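4 Colocación y puesta en servicio del horno microondas sobre encimera

Este apartado se aplica a los modelos Drustik de sobremesa, con o sin bandeja antideslizante. Para la versión encastrable, consulte el apartado 7. Las operaciones de conexión descritas en 4.3 requieren que la instalación eléctrica de la vivienda disponga de toma de tierra.

Revisión del texto: Chi-keung Hsieh, documentación técnica, Ranance. 15/05/2020.

4.1 Comprobaciones previas

1. Retire todo el material de embalaje, incluida la película protectora de la cara exterior de la puerta.
2. No retire la placa de mica del lateral derecho de la cavidad. Es la cubierta del guiaondas y forma parte del aparato.
3. Abra y cierre la puerta varias veces. El cierre debe enclavar sin holgura y sin necesidad de empujar dos veces.
4. Inspeccione las juntas, las bisagras y los pestillos. Si hay golpes o deformaciones, no conecte el aparato y contacte con el distribuidor.
5. Anote el número de serie en la contraportada de este manual.
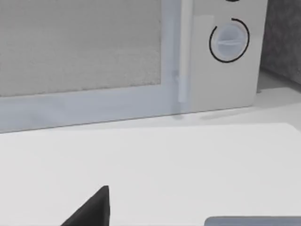

PRECAUCIÓN: no introduzca objetos entre la puerta y el cuerpo del horno ni deje que se acumulen restos de comida o de detergente en las superficies de cierre. Un cierre sucio puede impedir el arranque y, a la larga, deteriorar la junta.

4.2 Elección del emplazamiento

6. Elija una superficie plana, estable y capaz de soportar el peso del aparato más el del alimento más pesado que se vaya a calentar.
7. Respete las distancias mínimas siguientes:
Parte superior: 400 mm libres.
Parte trasera: 5 cm hasta la pared.
Laterales: al menos uno de los dos completamente despejado.
8. La encimera debe tener un fondo útil de 600 mm. Con fondos menores, las patas delanteras pueden quedar demasiado cerca del canto.
9. Compruebe con un nivel que el aparato no cabecea. Las patas delanteras son regulables; las traseras son fijas y no deben desmontarse.
10. Mantenga el horno alejado de fuentes de calor y de vapor, como placas de cocción, freidoras o hervidores.

NOTA: las rejillas de ventilación están situadas en el lateral izquierdo y en la parte posterior. No las tape con paños, papel ni recipientes. Si el aparato se detiene por sobretemperatura, desconéctelo, espere a que se enfríe y revise las distancias antes de volver a usarlo.

Cuando el horno se instale en la misma línea que otros aparatos de la serie Sesia, sitúe el microondas en un extremo y no en el centro. El aire caliente de salida no debe dirigirse hacia el panel de mandos de otro equipo.
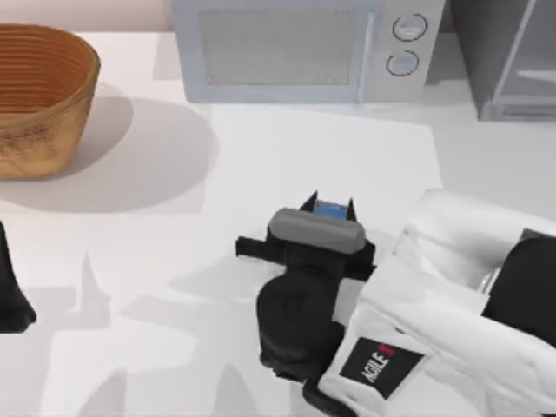

Las encimeras de resina y las de acabado mate pueden marcarse si las patas se arrastran. Levante siempre el aparato para moverlo. Los tacos de goma Akande, suministrados por separado, evitan el contacto directo y absorben parte de la vibración del ventilador. Para colocarlos, limpie la base de cada pata con alcohol, deje secar y presione el taco hasta que asiente por completo.

4.3 Conexión eléctrica

11. Verifique que la tensión indicada en la placa de características coincide con la de la red.
12. Conecte el aparato a una toma propia. No utilice regletas, adaptadores múltiples ni prolongadores.
13. Deje el cable sin tensión mecánica y sin que pase por debajo del horno.
14. La clavija debe quedar accesible una vez terminada la instalación.

ADVERTENCIA: si el cable está dañado, su sustitución corresponde exclusivamente al servicio técnico. La carcasa no debe abrirse en ningún caso, ni siquiera con el aparato desenchufado: el condensador de alta tensión puede conservar carga.

4.4 Primera puesta en marcha

15. Ajuste el reloj. El indicador parpadea hasta que se confirma la hora con la tecla de inicio.
16. Limpie la cavidad con un paño húmedo y séquela.
17. Coloque el aro giratorio y, encima, el plato de vidrio. El plato debe encajar en el eje.
18. Introduzca un vaso con agua apto para microondas, seleccione potencia máxima e inicie un ciclo de un minuto. El plato debe girar y la luz interior permanecer encendida.
19. Retire el vaso con un guante. Si el agua no se ha calentado, anote el código mostrado en pantalla y consulte el apartado 9.
20. Repase las distancias del paso 7 con el aparato en su posición definitiva y los demás utensilios de cocina en su sitio habitual.
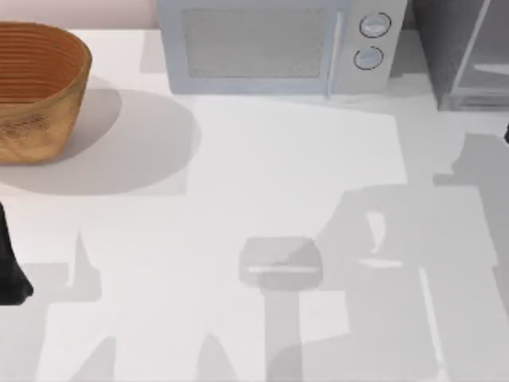

4.5 Códigos durante la puesta en servicio

E1: puerta mal cerrada. Abra, limpie el cierre y vuelva a cerrar.
E3: sobretemperatura. Véase la nota de 4.2.
E5: fallo del sensor de humedad. Desenchufe el aparato, espere un minuto y vuelva a conectarlo. Si el código persiste, solicite asistencia indicando la referencia de recambio 2340.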